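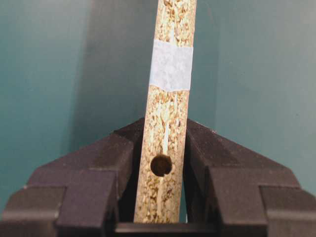 **Does "reassembles like new" mean anything? A look at doweled particleboard**

Nkrumah Adjei, with Araba Tsikata
Materials and Products, term project
November 1, 2021

## Why we picked this

The leaflet that comes with the Seden flat-pack bookcase says the unit can be taken apart and put back together "again and again, like new." It doesn't say how many times, who tried it, or what "like new" was measured against. Araba owned one and had moved apartments with it, and she didn't believe a word. I had no opinion, but I don't like claims with no number attached.

The material is ordinary particleboard with a white face. People call it wood. Look at any edge that hasn't been banded and you see pressed chips with tiny pits between them, and here and there a long pale splinter that happened to land lengthwise. The face hides all of this. The joints don't get to use the face, though. A dowel hole drilled into the edge of a panel goes right into the chips, and whatever holds the peg has to be found in there.

## What we did

We started with 8 panels from two used bookcases. One was Araba's and the other came from a second-hand listing, so we can't say how either had been treated before we got it. From these we chose 20 edge holes that still looked usable.

Each hole got a dry wooden dowel, pushed in by hand and pulled out by hand, 12 times. After every pull we wrote down one of three grades: tight, slides, or falls out. Falls out meant the peg dropped when the panel was tipped. We didn't use glue for the main test. The leaflet doesn't mention any, and if the claim depends on glue it should say so.

We know that hand grading is weak. Two people pulling the same peg will disagree, and we did, more than once. When that happened we recorded the looser grade, which probably pushes the results in the direction Araba expected from the start. A spring scale would have settled it. We asked for one in March and never got it.

## What we found

Most of the holes got looser, and most of the change came early. The first few pulls brought out dust and small flakes, and after that the grade tended to stay where it was. I had expected a slow steady decline and the notes don't show one.

Damage at the rim was a poorer guide than we assumed. Several holes with a chipped rim still held a peg tightly, and some perfectly neat ones let go. I would not trust anyone who says they can judge a used panel by glancing at the holes. That includes us in our proposal, where we said exactly that.

Holes drilled through the face are a separate matter and we left them out. The face may support the rim there, or it may only make it look cleaner. We can't tell from this work.

## How a peg sits

A dowel standing out of the edge looks convincing. The part that matters is inside the board, and a peg can be straight and level from the outside while resting in a hole that has gone wide at the back. Pushing on the end tells you more than looking at it.

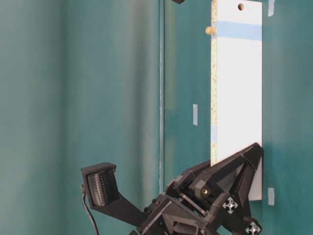

Lorna Dow thought we were being unfair to the peg. Her comment on our draft was that a dowel in a flat-pack joint is mostly there to line the parts up, that the cam fittings do the holding, and that we had "tested the usher and blamed the theater."

She has a point, and it narrows what we can claim. A loose dowel is not the same as a loose bookcase. But the leaflet promises "like new," and a peg that drops out when you tip the panel is not like new, whatever its job is.

## The glue side test

We tried Lamlow wood glue on a few of the worst holes. The pegs stayed put. Of course they did, and now they don't come out, so that panel is no longer something you can take apart.

## The reviews

Araba read through 1,158 customer reviews of the bookcase looking for people who had rebuilt one. Very few said they had. Of those, some were happy and some were angry, and hardly any said how many times. I don't think they support anything and I only include them because they were in the proposal.

## If we did it again

- New panels, with a known history
- The spring scale
- Cam fittings left in for half the joints
- Someone grading who hasn't read the leaflet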